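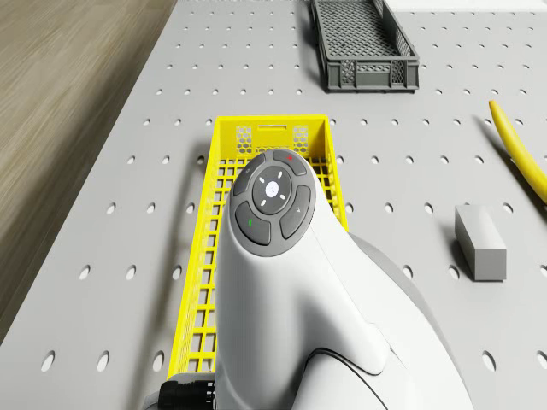
规划器为什么不直接用仿真器里现成的网格模型做碰撞检测？

网格模型太细，料筐壁上的每一个网眼都会参与距离计算，单次查询的时间因此难以预测；我们的做法是给规划器另备一套简化几何体，再由感知模块决定这套几何体何时可信。

本节余下部分解释这句话的后半句，因为前半句在任何一本教材里都能找到，后半句花掉了我们大半个项目周期。

## 4 场景表示与在线重规划

### 4.1 三份互不相让的世界模型

系统运行时同时存在三份场景描述。第一份归仿真器所有，精确、完整，并且按规定谁也不准看。第二份由感知模块 Pitar 从渲染图像中估计得到，包含物体类别、位姿和一个置信度。第三份由规划器 Morkalis 持有，只包含长方体、圆柱和胶囊体，朴素得像小学几何教具。

三者之间的关系在设计文档里是一条单向箭头：图像进入 Pitar，位姿进入 Morkalis，轨迹进入控制器。早期实现里的箭头要多一些。我们曾在调试时给规划器留了一个读取真值的接口，默认关闭；后来发现某个配置文件把它重新打开了，那段时间的成功率十分动人。相关结果已全部作废，接口也已删除，本文报告的数据均在删除之后重新采集。

Pitar 以固定频率发布估计，Morkalis 则在需要时取用最近一帧。两者没有共用时钟，因此每条消息都附带图像采集时刻。规划器收到消息后，先用关节编码器的历史记录查出采集时刻的机械臂构型，再把机械臂自身所占的像素区域剔除。省略这一步的后果相当直观：手臂的外壳会被识别成一个新出现的大型障碍物，规划器随即礼貌地绕开自己，并最终报告无解。从逻辑上讲，它没有错。

自遮挡的处理比自剔除麻烦。腕部相机或俯视相机看到的台面总有一块被手臂占据，遮住的部分里有什么，图像给不出答案。我们为每个物体保留最后一次可靠观测，并随时间增大其位姿协方差。当协方差超过阈值时，物体的碰撞体开始膨胀，膨胀上限为 9 毫米。再往上膨胀，狭窄处的可行通道就会消失，规划器将以安全为由拒绝工作，这种态度我们在人类同事身上也见过，但不希望写进软件。

### 4.2 带孔物体的近似

台面、料筐和筐壁都带孔，这对深度估计和碰撞检测是两种不同的麻烦。对台面，我们采用一张平面了事：孔径远小于任何连杆，手臂没有机会掉下去。对料筐则不能同样粗暴。若把整个料筐视作实心长方体，筐内空间全部成为禁区，任何放置任务都会在规划阶段失败；若完全照搬网眼，距离函数会出现大量局部极小值，优化器在其中流连忘返。

折中方案由碰撞检测库 Mackay 实现。每个料筐被拆成一块底板和围成一圈的侧板，网眼一律填实，把手开口同样填实。填实把手开口意味着夹爪不能从开口处伸进去，而本文的任务里也没有理由这样做。审阅内部草稿的人提出，将来也许需要从把手处提筐。我们同意，并把它放进了未来工作一节，那一节目前是全文增长最快的部分。

侧板厚度取真实壁厚与估计误差之和。黄色与深色料筐外形相近，Pitar 偶尔会在两者之间交换标签。交换本身对避障影响很小，规划器只关心墙在哪里，不关心墙的颜色。任务层却会因此把物体放进错误的容器，而且全程轨迹平滑、无碰撞、各项指标优良。为此我们在任务层增加了标签一致性检查：连续若干帧的颜色投票与当前标签冲突时，暂停下达放置目标，直到冲突消失。

圆盘、碗和杯子的近似相对省心。圆盘用矮圆柱，碗用高一些的圆柱，杯子用圆柱外加一个代表把手的胶囊体。把手胶囊体的方向取自位姿估计，而杯身几乎旋转对称，方向估计完全依赖把手是否可见。把手被挡住时，我们改用一个半径更大的圆柱把所有可能的方向都包进去。香蕉由几段胶囊体首尾相接构成，误差可以接受，外观则不宜展示。

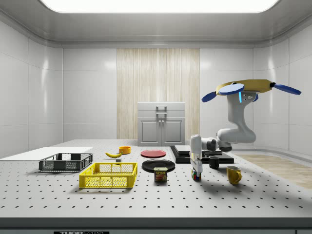 ### 4.3 接近段的局部控制

全局轨迹在目标物上方的预抓取位姿处结束，随后切换到局部控制器，沿竖直方向下降。切换点的选择颇费思量。切换得早，局部控制器需要自己应付邻近物体；切换得晚，全局规划器需要在最不擅长的厘米级空间里求解。

最终的切换条件由三项组成：末端到目标的距离低于阈值，目标位姿的协方差低于阈值，并且从当前构型到抓取构型的直线扫掠体与简化几何体不相交。三项须同时满足。任何一项不满足时，手臂停留在预抓取位姿，请求 Pitar 再给一帧。

停留听上去安全，也确实安全，不过它会让任务耗时变得不可控。我们因此给每次停留规定了预算：若大约 200 毫秒内没有等到满足条件的估计，就放弃当前抓取方向，交回全局规划器换一个方向重来。换方向时，已经失败的候选会被记入一张短表，避免系统在两个同样糟糕的抓取方向之间反复权衡。最初的版本没有这张表，手臂在两个方向间来回摆动，看上去像是在深思熟虑。

对于魔方一类的小立方体，姿态对称性还会带来额外的跳变。估计器给出的四个等价偏航角在几何上没有分别，对腕关节却意味着完全不同的转角。Morkalis 在取用目标前把所有等价姿态展开，选取离当前关节构型最近的一个，并在一次抓取尝试内锁定该选择。锁定期间，Pitar 即使改口也只更新平移分量。

### 4.4 测试场景与失败归类

全部测试在 Hisholm 场景集上进行。该场景集固定房间、台面和机械臂的布置，随机改变可移动物体的摆放。随机化由一个种子控制，种子随日志保存，任何一次失败都可以重放。我们起初以为这项功能主要供他人复现使用，后来它的主要用途是证明某个缺陷确实存在，并且与提交者本人有关。

台面左侧的柜体虽然不参与抓取任务，仍然进入碰撞模型。它的抽屉拉手突出于柜面，若只用一个长方体包住柜身，拉手就落在模型之外。我们把朝向台面的一侧整体外推，直到把拉手也包进去，损失了一小片本来也用不上的空间。
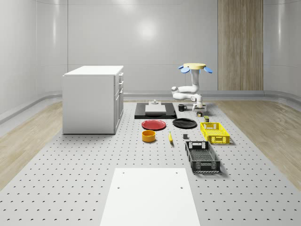

图 1　Hisholm 场景的房间视角。黄色料筐位于后方，黑色料筐位于其前方；柜体在左侧。

测试共 251 次，每次包含一次抓取和一次放置。其中 170 次在首次尝试中完成，且没有触发重规划；其余各次要么经过重规划后完成，要么超时，要么以碰撞告终。我们没有把重规划后完成的部分并入首次成功，虽然这样做能让摘要好看许多。

失败归类采用最早原因原则：沿日志向前追溯，找到第一个偏离预期的模块输出，由它承担责任。这一原则执行起来比听上去更得罪人。控制器的跟踪误差往往是最后一个可见症状，按直觉应归咎于它，可追溯下去，起点多半是一条过期的位姿消息。规划器则经常以证人身份出现，它忠实地避开了一个不存在的障碍物，同时忠实地穿过了一个存在的。

按此归类，最常见的原因是遮挡造成的位姿陈旧，其次是标签交换。纯粹由几何近似引起的失败较少，多发生在目标紧邻筐壁时：侧板加厚之后，手指与筐壁之间剩余的间隙不足，所有候选抓取方向都被否决。这类失败在日志里表现为毫无动作，最容易被误认为程序没有启动，我们为此不止一次检查过网络连接。 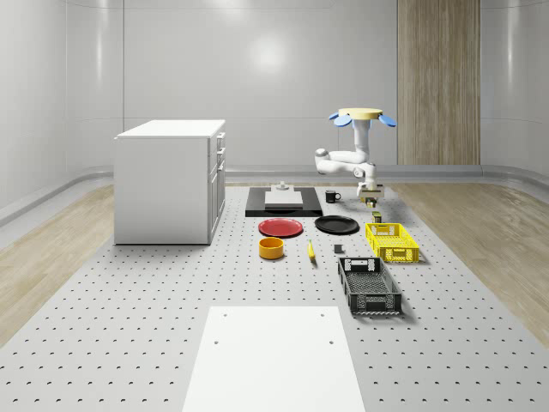

侧板厚度因此需要随任务阶段变化。在转移阶段，手臂运动快，加厚的侧板能够吸收感知误差；进入接近段之后，速度降低，协方差通常也已收敛，继续使用同样的厚度只会排除有效解。考虑夹爪下方那个小块状物：它就在黄色料筐左后部的外侧，竖直下降时手指的一边必然靠近筐壁。对这样的布局，Morkalis 先保留加厚模型用于到达预抓取位姿，再由 Mackay 切换到按当前协方差计算的较薄模型。深灰色小方块位于香蕉与料筐之间，也会经历同样的切换，只是邻居换成了一根香蕉，碰撞的后果在法律意义上轻一些。

模型切换引入了一个新问题：同一构型在两套模型下可能分别被判为有效和无效。手臂若在接近段中途放弃抓取，退回时就有可能发现自己身处加厚侧板的内部。规划器通常拒绝从碰撞状态出发，于是手臂停在原地，理由充分，前途渺茫。

我们的处理是让退回动作继续使用较薄模型，直到末端重新到达预抓取位姿，再恢复加厚模型。退回路径直接取下降路径的逆序，不重新求解。若逆序路径在最新一帧估计下被阻挡，则原地张开手指并停止，由任务层记为失败。我们考虑过更积极的策略，例如沿距离场梯度把手臂推出碰撞区域，但梯度方向在填实的网壁两侧并不可靠，有时会把手臂推向筐的另一面，从而以严格意义上的最短路径完成一次碰撞。

### 4.5 工具与日志

每次规划请求都会保存输入消息、几何体版本、随机种子和求解结果。重放工具按时间顺序读取这些记录，并在同一视图中叠加显示 Pitar 的估计和 Morkalis 的简化几何体。真值只在离线重放时可见，读取真值的代码放在单独的可执行文件里，与在线系统没有链接关系。考虑到 4.1 节所述的经历，这一隔离由构建脚本强制执行，口头约定已经试过了。

几何体版本号值得单独一提。早期日志只记录物体名称，后来修改了杯子把手的胶囊体半径，旧日志重放时便自动采用新半径，几次本已查明的失败随之痊愈。加入版本号后，它们又都复发了，归类结果也恢复到可以解释的状态。

本节的方法仍依赖物体类别已知这一前提。对于未知物体，Pitar 只能给出外接长方体，Morkalis 会照单全收并尽量远离。静止物体在协方差膨胀后仍可处理，连续运动的物体则需要在轨迹层面引入时间维度，目前的碰撞接口没有为此预留参数。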